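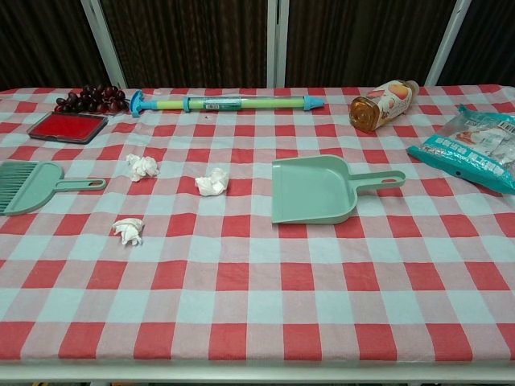 Speaker notes - teaching a sweeping task by hand and by remote
Nov 6, 2019

Slide 1. Start with the task, then the hardware. Brush in one gripper, dustpan in the other, paper tissues onto the pan. Everything else on the table stays where it is.

Slide 2. Two ways to show it. By hand: the operator holds the arm at the wrist and moves it through the sweep, joints in free mode. By remote: the operator drives both arms from the Ridix station and watches the chest view only. Say early that we logged the two sets separately.

Slide 3. Numbers. 14 operators, more than 3,000 demonstrations, 3 table layouts. Do not read the table out. Point to the remote column.

Slide 4. Where hand guiding falls short. Sweeping takes both arms, and one person guiding two arms tends to lead with one and let the other lag. The pan tilts. Play the Bachmann arm clip here, no sound.

Slide 5. Where remote falls short. No feel for contact. Operators press the bristles too hard and the cloth bunches up. Force limit was lowered after the first week - mention it, someone will ask.

Slide 6. Clutter. Crumpled tissue has no fixed shape, so we label the pile and skip the single pieces. Clear packaging is still a problem for depth.

Slide 7. Training run at Midley. Policy stopped improving at 70 percent of the data. Pause for questions on this one.

Slide 8. Next: the Nemov gripper, longer brush handles, second round in December. Leave the contact slide up.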